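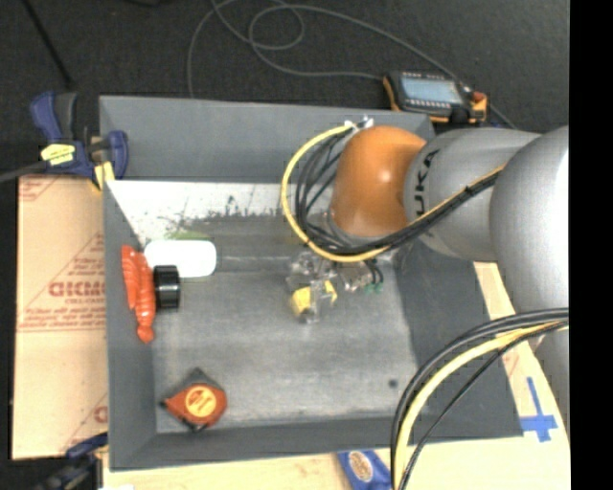 Ask them to tip the bin out and start again, a reader wrote after my last post, on bin-picking demos in general, because any cell looks good with a layout it has already seen. Fair advice, so I took it along to the Nestorik open day on Monday.

The cell on show was the Plumon picking kit, the gripper and software package, running on an orange and grey arm over a grey bin. The bin is held with bar clamps and the bench has blue tape on it. I prefer that to a polished trade show stand, as it is closer to what we would end up with in our own workshop.

The parts were a mixed lot, with a tape measure, a short black cylinder and a red-orange lobster toy among them. I asked for the tip-out and the staff did it three times without fuss. The tape measure came up cleanly on each run. The cylinder rolled once and needed a second try. The lobster was the slow one, and on the last run the arm went back for it twice.

They logged 182 picks while I was there. I didn't get a figure for misses, and would have liked one.

My main complaint is the cabling. It loops well out from the wrist, yellow and black together, and I'd want it dressed closer before putting it near a deeper bin. The gripper fingers are easy to see past, a help when you are trying to work out why a grasp failed.

The kit is $1,899 without the arm. Sikora sells a cheaper gripper, but you write your own grasp planning for it. Training is three hours on site and is included.

Worth a look if you handle mixed parts in small batches. For a single part in neat rows it's more than you need - a plain suction cup will do. The next open day is in April, and bookings are through the Nestorik front desk.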